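Budget for the second year

Most equipment requests I read for robot cells stop at the purchase price. The arm gets a line, the gripper gets a line, and somebody adds shipping. Then the cell goes live and the small orders start coming in.

We bought 2 arms for the Irley shop through Brerix. The quote was fair and I would sign it again. What I would change is the page behind it. We had no money set aside for plastic wrap, floor tape, spare fingers or bolts, and each of those went through as a separate request. A $200 order took as many signatures as the arms did.

Heton, our other supplier, sells a yearly parts package. I argued against it at first. I now think a shop our size should either buy one or put the same amount in its own budget — $400 per arm is where I would start — and let the floor lead spend it without asking.

Floor space belongs in the plan too. The Rebelo line was drawn up as if an arm needed only its own base. Clamps, brackets and marked lanes take room, and carpet or concrete has to be chosen before the tape goes down. 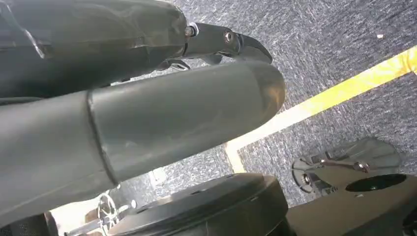 What I would ask for

Put 4 lines on every request: the machine, the tooling, the covers and consumables, and the floor. If one of them is blank, send it back.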